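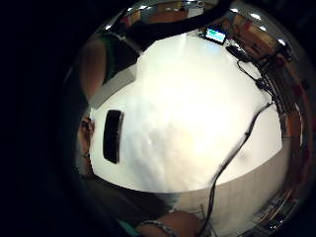 # Week 6: Cables and Small Devices on a Work Table

Course 102, Setting Up Shared Workspaces
Room 302, Thursday section

Read these notes before the lab. Bring them with you, along with the labels from last week.

## Where we left off

Last week covered chairs, table height and lighting. This week is about what ends up on top of the table: displays, phones, controllers, pads, and the wires that go with them. A white table is the easiest kind to work on for this unit. Dark cables and dark devices show up well against it, and a missing item gets noticed sooner. The drawback is glare. If you are seated under a ceiling light, turn the display a little until you can read it.

## Terms

**Run.** The path a cable takes from one end to the other. A run has a table part and a drop.

**Drop.** The part of the run that hangs below the table edge.

**Crossing edge.** The edge where the cable leaves the tabletop. Near edge means the side you sit at. Far edge is the opposite side.

**Slack.** Extra length. Thin wires tend to coil when they have slack, and a loose coil will catch on a sleeve.

**Inline part.** Anything thicker than the cable that sits partway along it, such as a connector, clip or switch. Leave it where you can reach it.

## Planning a run

Start with the device that has to stay put, usually the display. Put it toward the far side so the near half of the table is free for work. Then place the items that get picked up. These can lie flat and don't need to line up with anything, but keep them off the cables.

A cable that goes over the near edge is in the way of your lap and knees. Sometimes there is no choice, as when the outlet is on your side. In that case move the crossing edge to the left or right end of the table and keep the middle clear. A diagonal run takes up more of the surface than one along the side. Use it only for a short session.

Thick and thin cables should not share a clip. The Kanagaratnam reading (pages 4 to 6) has drawings of both types. Skip the part on floor channels, we will get to it with the Flanness handout.

## Lab

Work in pairs. Each pair gets one table.

1. Sketch the tabletop from above. Draw every device as a plain outline.
2. Draw each run from end to end. Mark inline parts with a dot and crossing edges with an X.
3. Label both ends of each cable.
4. Move one run so that it leaves by a side edge. Sketch the table again.
5. Measure the slack in the thinnest wire and write it next to the second sketch.

Don't unplug anything that has a lit screen. Ask first.

Turn in both sketches on one sheet, with your table number in the top corner. Clips and spare labels go back in the Zotia box by the door.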